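Thursday, November

Up at 6, damp again. Hygrometer in the cellar at 94 percent when I went down, which is too high for the shelves and fine for the crocks. I moved the two boxes of paper labels upstairs before they curl any more than they have.

Racked the second vinegar batch this morning. This is the apple one, started from Sisgate windfalls, pressed at home and fermented dry before I let any air to it. Titration came out lower than I wanted. I ran it twice with fresh indicator and got the same endpoint within a drop, so the number stands. It needs more time on the mother. The cloth on the second crock had slipped on one side and I found two fruit flies inside the rim. Skimmed, wiped down, new cloth, doubled, with the wide elastic.

The mother on crock one is thick and even, pale, no smell of solvent. Crock three is behind. It sits nearest the outside wall and I suspect the temperature more than the starter, as both came off the same sheet. I have swapped one and three and will leave everything else alone, otherwise I will learn nothing from it. Next reading in a week. Same time of day, same thermometer.

Zlata Kostiuk called at lunch about the malt batch. She has been using the Brorenum method, where you feed in small additions and never let the alcohol get high. Her view is that mine stalls from adding the whole charge at once. She may be right. I have 44 entries in the notebook on the single charge method and the stalls do bunch up at the start, in the cold months. On the other hand her yields are small and she loses a good deal to evaporation. We agreed I would split the next malt batch, half her way and half mine, and send her the readings without saying which is which until the end.

She also asked if I was still set on going to Skikthorpe with the finished bottles. I said yes, if there are any finished bottles. The table costs the same as last year. I have 112 empties washed and drying upside down in the back room, and the closures from Dovhaniuk have not come. Their last message said the order was packed. I wrote back asking for a date and left it at that.

Spent most of the afternoon on glass. Clear glass shows every bit of sediment, and customers read sediment as spoilage, whatever the card on the table says. Dark glass hides it, but then I can't judge the fill by eye and have to work by weight. Weighed ten fills on the kitchen scale to see how far my hand drifts. The spread was wider than I expected – enough that a buyer comparing two bottles side by side would see it. I will make a dip gauge from a strip of steel with a stop soldered on. Headspace matters more to me than the look of it.

Also went through shapes again. Straight shoulders pack better in the crate. A long taper pours better and wastes space. I keep coming back to the tall one.

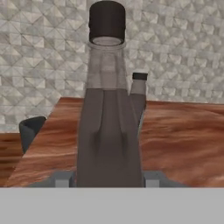
Tall bottle, dark below and paler toward the neck, dark brown cap.

If I go that way the crate dividers have to be recut, and the labels too, as the present ones are too wide to sit flat on anything that narrows. Call it about 2 evenings of work. The labels I could do by hand for a first run.

Supper was the end of the soup with a spoonful of crock one stirred in. Sharp at the front, short finish, no off taste. Wrote it up under batch notes.

Cellar at 9 p.m.: door wedged open a hand's width, fan on low, cloths all seated. Still to do tomorrow – rinse the press bags, order indicator, find the small funnel.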